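Wednesday, August 14, 2024

Workshop notebook, dye room. Madder and weld, second round.

Picked up where the July notes stop. The question left over was whether the patchy orange on the Ninduna wool came from the mordant or from crowding in the pot. Niamh Hegarty thinks crowding. I still lean toward the mordant, as the weld skeins out of the same alum bath had the same pale spots near the ties.

Scoured all the skeins again overnight in plain soap and rinsed until the water ran clear. Retied them with loose figure eights, three ties each. The old ties were too tight and I could see undyed wool under them when I cut one off.

Alum at the usual strength, cream of tartar left out this time. Brought the pot up slowly, held it, turned off the heat and let the wool sit in it until it was cool enough to handle. Squeezed, not rinsed.

Madder from the Prasberg sack, ground fine, soaked in tap water. Our tap water is hard enough that I didn't add chalk. Put the wool in cold and kept the pot under 62 C the whole way. It tried to run up past that twice when the lid was on, so the lid stays off. Past 70 the browns come out and the red goes dull, which is what spoiled the batch for the Joubert order.
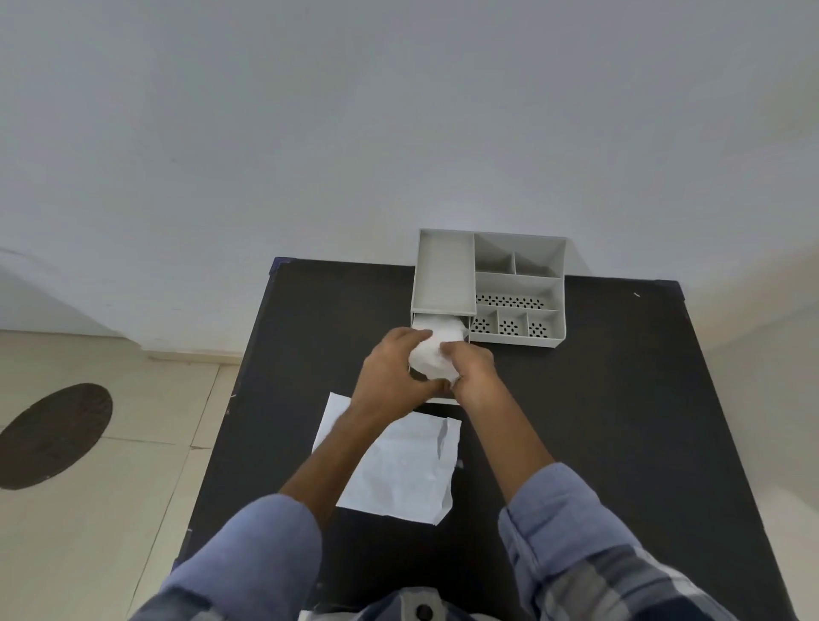 The first skein came out a good brick red, even all the way along. The second is a shade lighter, as expected from the exhaust. The third went in after lunch and is a soft coral that I like better than either. No pale spots under the ties on any of them. So Niamh may be half right, since I changed the ties and the crowding both. Should have changed one thing at a time.

Weld was less good. The dried tops are from last year and the color is thin. Added a pinch of soda ash and it jumped to a clear yellow, but the wool feels a little harsh now. Will check it again dry. If it still feels rough, use less soda, or chalk instead.

Light test: strips of madder and weld are taped to the card in the south window, half covered. Leave them 36 days. Please don't move the card to get at the latch - use the other window.

Philomena Ní Mhurchú called about the Katthorpe blankets. She wants the border in the brick red and asked if we can match it across 2 kg of yarn. Told her yes if it all goes in one pot, no if we have to split it. The big pot has a pinhole near the handle, so that needs fixing first.

To do:
Order alum, down to the last tub.
Save the madder exhaust in the lidded bucket, label it.
Weigh the dry skeins and write the weights on the tags.
Ask Niamh where the long thermometer went.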